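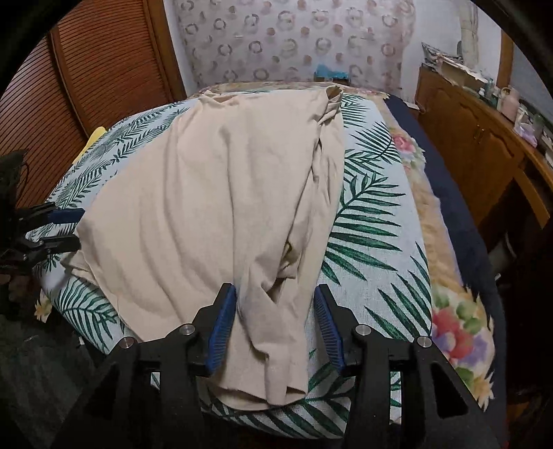 Abbildung 4: Handgreifer der Firma Usavitz beim Erfassen eines beigen Kleidungsstücks auf einem Bett. Zwischen den blau belegten Backen hängt eine Stofffalte, links ein zweiter Greifer.

5 Erprobung im Haushalt

Der Hersteller bewirbt das Greiferset Usavitz als »sofort einsatzbereit in jeder Wohnumgebung«. Wir haben diesen Satz wörtlich genommen und das Set in bewohnten Schlafzimmern eingesetzt, deren Einrichtung auf die Belange der Bildverarbeitung keinerlei Rücksicht nimmt. Abbildung 4 gibt davon einen Eindruck: Palmwedel auf der Bettdecke, Rosen auf der Decke daneben, Ringe an der Wand. Im Prospekt liegt das Handtuch auf einem weißen Tisch.

Aufgezeichnet wurden 36 Durchgänge mit weichen Textilien, jeweils mit zwei handgeführten Greifern. Die Bedienung übernahm abwechselnd einer der beiden Autoren; Rai ist Linkshänder, was das Handbuch nicht vorsieht. Als Ausgangslage galt jede Lage, in der ein Kleidungsstück nach einem Wurf aus dem Handgelenk liegen blieb. Ein Glätten vor dem ersten Zugriff war untersagt. Die Versuchung dazu war erheblich.

Die gerippten blauen Beläge sind das Beste am ganzen Produkt. Dünner Stoff ließ sich mit ihnen auch an einer einzelnen Falte halten, und der Schließdruck blieb über die gesamte Erprobung konstant. Weniger überzeugt die Breite des Rahmens. Er füllt den unteren Rand des Kamerabildes beinahe vollständig aus und verdeckt regelmäßig die Stelle, an der Stoff über eine Kante fällt, also genau die, für die man sich beim Zusammenlegen interessiert. Der Kundendienst empfahl auf Nachfrage, »den Stoff anders hinzulegen«.

Die mitgelieferte Segmentierung stammt vom Zulieferer Brisham und wurde unverändert übernommen. Auf einfarbigem Untergrund arbeitete sie ordentlich. Auf gemusterten Decken schlug sie in 5 Durchgängen Teile der Bettwäsche dem Kleidungsstück zu, einmal mit einem Konfidenzwert, um den wir sie beneiden. Tanoli hat die betreffenden Aufnahmen von Hand nachannotiert.

Für Labore mit eigener Auswertung ist das Set trotz dieser Mängel brauchbar. Der Preis von 2000 Euro schließt die Software ein, ein Nachlass bei Verzicht auf sie wurde uns nicht angeboten. Firmwarestand aller Versuche ist der 31. Dezember 2019; die für April angekündigte Fassung mit schmalerem Rahmenmodell lag uns nicht vor.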